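Recording pick demos for the tabletop set, quick version
Posted by Juniper Tran, July 19, 2019

Ok, quick one. Three people asked me this week how we record block demos on the wood table and I keep typing the same message. So, writing it down once. If you've done the Brinonwood onboarding you can skip to step 3.

What you need
Arm powered up, gripper homed
Head camera view open on the laptop, full size
The small stuff: blocks, a box or two, a remote
Raseo running, logged in as you (not as Saulius. please.)

1. Start the session
Open Raseo, new session, task name "pick blocks clutter". Spell it like that. We had 16 sessions under "pick block cluter" and Eylül had to merge them by hand. Put your initials in the operator field. Leave the notes field blank for now, you'll use it later.

Check free disk before the first take. If it drops under 26 GB go run the offload script first. The recorder does not warn you, it just stops writing and the timer keeps going.

2. Lay out the table
Nothing fancy. Targets near the middle, distractors next to them, close enough to matter. Remote is a good distractor, long and pale and the detector used to love it. Small box too. Turn things a bit between takes. If every remote in the set sits parallel to the table edge the policy learns that and falls apart on the first crooked one.

Don't fill the whole table. Keep the clutter in the reach zone and leave the rest bare.

3. Get the approach in
Most bad demos are bad here. Come in slow from the side, fingers open, line up with the block before you close. Keep the block visible in the head view as long as you can. If the wrist covers it for the whole approach, the demo is pretty much useless to us, start over.

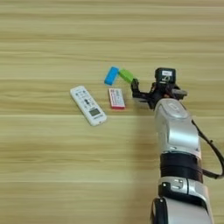

Fingers at the green block, blue one right beside it. Remote and box left in as distractors.

Touching blocks are fine. We want them, in fact, the Gamance batch was all nicely spaced singles and it showed. Just decide before you hit record whether you're going for one or both, and pick the matching label from the dropdown. "single" or "pair". Changing your mind halfway makes a demo that no label fits.

Small corrections ok. A nudge, a re-angle, a second try at closing, keep all that in, the model needs to see recovery. What we don't want is hovering. If you're stuck thinking, pause the recorder (space bar), think, unpause. Raffaele trims dead time in post but he only catches gaps longer than two seconds.

4. Close and hold
Close until the force bar goes yellow. Not red. Hold one beat, then go up.

For a pair, get the fingers across both and keep the colors visible from the head camera. Tilted is fine. Don't waste a take trying to get them square.

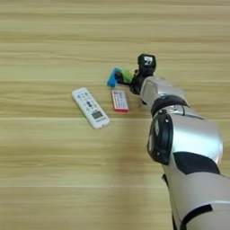 Pair grasp: blue and green both in the gripper, box and remote on the table.

Hit the event key (G) when you think you have the grasp. It drops a marker on the timeline, and the segmenter uses it later to cut approach from transport. Forgot? Add it in review, but do it the same day, you will not remember which take it was.

5. Place, release, reset
Put it down anywhere inside the zone, open, back off a hand's width, stop recording. Then reset by hand. Recorder OFF while your hands are in there. We lost 99 demos in the spring set to somebody's sleeve.

6. Mark it
Good, Usable or Trash. Be honest with Trash. Dropped blocks are not trash if the drop is clean, mark those Usable and write "drop" in notes. Justinas is collecting them for the failure classifier.

7. Upload
Sync button, wait for the green check, dont close the lid. Raseo and the Cisneros server disagree about time zones so your session may show up under tomorrow. Its fine. Leave it.

Stuff that goes wrong
Camera feed lags: close the browser tabs, then restart the feed, then complain to me
Gripper reads closed when it's open: re-home it
Marker key does nothing: click on the timeline window first
Session count looks off: refresh, it caches

We're at 961 good demos for this task as of this morning. Want the mix done before August so we can freeze the set and start training. Pairs are the short side so if you have a spare half hour, do pairs.

Longer doc with the label definitions is on the wiki under Raseo. Step 4 there is out of date, use this one.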